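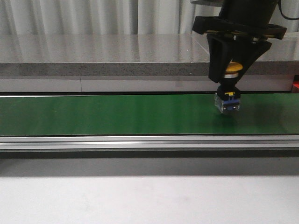 Figure 1. Arm and gripper over the conveyor, fixed camera.

Modeo Project: Progress Report to the Fujimoto Fund, May

The reporting period was given over to the second work package, which tests whether a manipulation policy trained with paired fixed and wrist cameras holds up better than one trained on the fixed view alone. Data collection is now complete. The archive holds 2228 recorded episodes, all reviewed by Natsumi Matsuda and Yuzuki Okabe before release to the training group.

Review took longer than planned. Episodes in which the two camera streams drifted out of step were sent back for realignment, and 39 were withdrawn entirely. The remaining set has been frozen and will not change before the final evaluation.
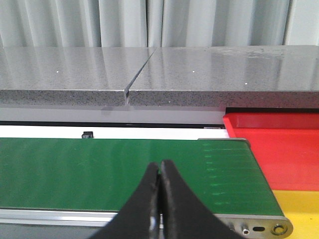
Figure 2. Wrist view of the conveyor, with the red tray beyond its right end.

The wrist view was of most use in the last part of each approach, where the arm tends to hide the target from the fixed camera. Policies trained on both views made fewer late corrections in our trials. The gain was smaller when the approach began far from the target, and Myroslav Hnatiuk is preparing a separate note on those cases. We do not yet claim that the result carries over to other grippers — that question belongs to the third work package.
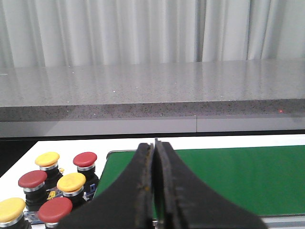
Target selection remains the weakest part of the method. The policy reaches the correct area of the workspace reliably but sometimes settles on a neighbor of the requested item. The group of push buttons, with red and yellow caps set close together in staggered rows, is a demanding layout for this reason: an instruction that names only a color leaves three candidates. Miyuki Tsuchiya has rewritten the instruction set so that each command gives both color and position, and the policy is being retrained on the revised text.

Spending is within the approved budget. We request one change, an extension of 13 working days to the evaluation phase, to allow the retrained policy to be tested under the same conditions as the first. Mitsuko Hayashi will send the revised schedule on Tuesday.

Modeo Project Office | Contact: Mitsuko Hayashi | All rights reserved | Back to top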